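3.2 Collection at Home

The second build of the hand-held gripper was assembled in a shared workshop in Sitbridge and then used in private living rooms, with no fixed workcell and no external tracking. Each session took place on whatever table the household had. Operators were asked to leave shelves, appliances and tablecloths as they were, so that background and surface texture would vary between homes. The finger linkages are the same as in the first build. The pads were recast by Shiyu Qiu in a softer compound after the earlier set marked ripe fruit.

The fruit task uses an open box and a small set of round items of unequal size. An episode starts when the operator presses the trigger and ends when the fingers open fully. Episodes longer than 80 seconds were discarded, as were those in which the fruit left the table. After this filtering, 1022 episodes remained from five homes.
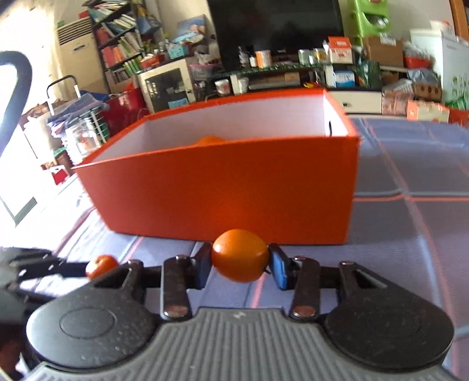 Figure 4. Fruit task in a home setting. A tangerine is held between the blue finger pads in front of the open box; a small tomato is on the cloth to the left.

Two properties of the setting affected the later analysis. First, the wide-angle lens bends straight lines strongly near the image border, and patterned cloths make this more apparent. We kept the raw images for training and applied lens correction only when estimating gripper pose. Second, the box wall hides part of its contents at low approach angles — a fruit already inside may show only its top over the rim. Labels for the number of items placed were therefore taken from the trigger log.

Pad wear was checked by Njål Engström after every 90 episodes. One pad had to be replaced, and the finger opening was recalibrated before collection resumed.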